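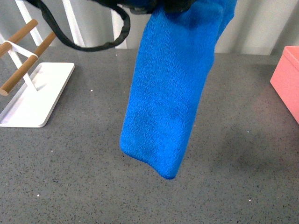
Blue cloth in the gripper, dowel rack to the left.

Most of November went into the arm on the kitchen counter. The controller is a Vallitz board. The first job is hanging a cloth on a small rack with two wooden dowels, and the grasp has taken more time than everything else combined.

Terry is thick and compresses a lot. With the stock jaw setting, the motor current levels off well before the fingers stop moving, so the old contact threshold was useless. I now sample current at 500 Hz and trigger on the slope over 10 samples. 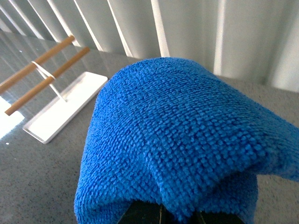
Does the wrist camera need its own exposure setting?
It does if there is a window behind the work. I lock mine at startup.

Keegan Grimshaw suggested lowering the lift speed to 80 mm/s to cut the swing. I tried it and kept it. 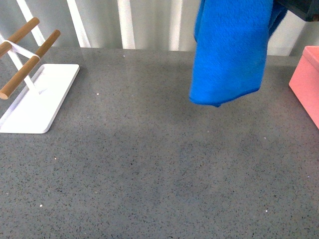 The swing matters for the next step, where the arm has to bring the lower edge over the front dowel. My planner treats the cloth as a rigid plate, a crude model that gets worse with speed.

Version 13 of the grasp script also logs jaw position at contact.

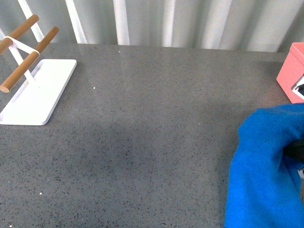
I compare that value with the one after the lift. A difference means slip, and the script stops there. Release is still open loop. The next change is a softer finger pad, which Anselmo Magalhães is printing.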